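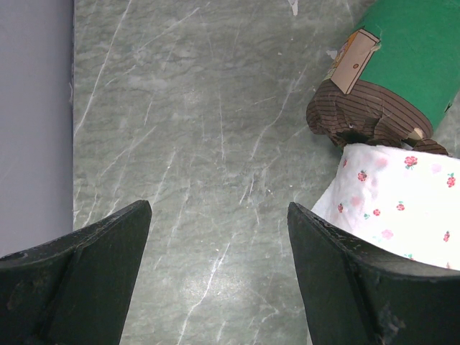
Call for Participants: Household Handling Project, Manalo Student Robotics Program

The Manalo Student Robotics Program invites applications from enrolled students for 18 places in its Household Handling Project. The project runs through the spring term and ends with an open demonstration at Varero Hall. Applications are accepted until the end of December.

About the Project

Participants work in teams of three to teach a robot arm to pick up, move, and set down ordinary household goods. The current object set includes paper rolls and wrapped items of several sizes. Each team is assigned part of the set and is responsible for collecting demonstrations, checking the recordings, and reporting results to the full group.

Work is carried out at the Hunon workshop, where each team has a reserved station and storage for its materials. The control software, Skastico, is maintained by the program and will be taught during the first two sessions. No earlier experience with it is expected.
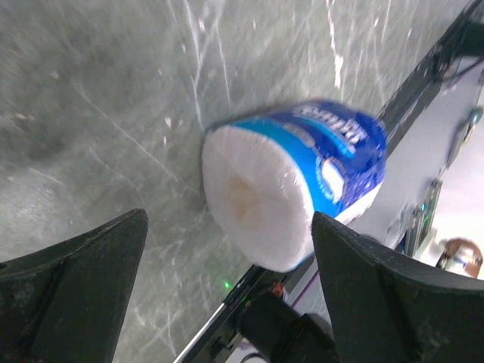
Reading time: 3 minutes

A roll of paper towels held between two gripper fingers is typical of the tasks assigned in the opening weeks. Teams later move on to items placed close together and to longer sequences in which several objects must be handled in a set order.

What Participants Will Do

- Attend one session per week, held from 4:00 p.m. to 6:30 p.m.
- Record at least 200 demonstrations per team over the term
- Review and label the recordings made by one other team
- Keep a written log of settings, faults, and repairs
- Take part in the open demonstration and assist with setup

Who May Apply

The call is open to students in any field of study who will be enrolled for the whole of the spring term. Applicants should be comfortable using a computer and able to follow written safety procedures. Some knowledge of programming is helpful for the later sessions. Students who took part in an earlier term may apply again for the role of team lead, and should state this in their application.

The program received 121 applications in the last cycle. Places are awarded on the basis of the written statement and a short interview. Applicants who are not offered a place may ask to be put on the waiting list, which remains open until the second session.

Costs and Support

There is no participation fee. All equipment and materials are provided. Participants who complete the term receive a certificate and a stipend of $299, paid after the final log has been submitted. Course credit may be available, and students should confirm this with their own department before applying.

Safety

All participants must complete the workshop safety briefing before operating an arm. Closed shoes are required at the stations, and long hair must be tied back. Food and drink are not permitted in the work area.

How to Apply

Please submit the following through the program office:

- A completed application form
- A statement of no more than one page describing your interest in the project
- Proof of enrollment
- The name of one instructor who may be contacted

Incomplete applications will not be reviewed. Applicants selected for interview will be notified by email in January. Requests for accommodation during the application process or the sessions may be made to the program office at any time and will be kept confidential.

Contact | Manalo Student Robotics Program | All rights reserved | Back to top

This site uses cookies to remember your settings. Accept | Manage preferences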